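Hekier开放日
词条类别：机器人 / 公众活动

Hekier开放日，是Hekier机器人工作室每年二月办的一场参观演示活动，圈里人嫌名字长，一般就叫“H日”。我去过两回，这个词条主要靠我自己的笔记写成，哪里记错了欢迎改！

名称与来历
最早它不叫开放日，叫“Rondik试手会”。Rondik是工作室给手持夹爪起的名字，外壳和两根夹指都在自家打样，改了好几版。第一届只来了30个人，大多是做机械臂的同行，站着聊了一下午就散了。后来附近学校的学生也来报名，最近一届登记到119人，于是改成分批入场，每批8人，迟到的就并到下一批去（我第二回就是这么被并的，在门口喝了两杯茶）。

演示内容
核心项目是“手把手示教”：人直接握着夹爪去抓、去挪、去摆，动作录下来，之后拿去训练机械臂。说起来简单，自己上手才知道别扭。平时拿个篮子想都不用想，换成两根夹指，你得先琢磨从哪边进、夹多深、手腕要不要转，我头一次试，篮子在桌上被我推着跑了小半圈，后面排队的人笑得挺开心。

讲解员反复强调的是慢。抓之前停一下，松开之前也停一下，不然录出来的动作糊成一团，后面整理数据的人要骂人的。动作录完会进Drilness，就是他们内部那套切片和标注的软件，参观者可以坐下来看自己那一段被切成“接近、夹住、抬起、放下”。我那段切出来的“接近”特别长，哈哈。

场地与Chowdary桌
演示桌统称“Chowdary桌”，名字出自早年一份布置方案，现在已经没什么人讲得清原委。桌上放的都是家常东西，讲究高低软硬搭着来。编织类的容器在学生里人气很高，表面一棱一棱的，夹指搭在哪儿手感都不一样，比光溜溜的瓶子有意思多了。

参观须知
报名在网上填表，不收费。夹爪可以上手，握之前听完一段讲解，五分钟左右。背包请存在入口。想看Drilness回放的，离场前跟工作人员说一声就行，文件当场导不走，要等邮件，我那回等了挺久。

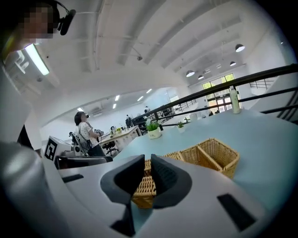

第41页

夹指之间是一只编织篮，右边桌上还有一只带分格的，再往后是两盆小绿植和一个贴浅绿标签的白瓶子。
另见：手持夹爪；示教；Rondik；Drilness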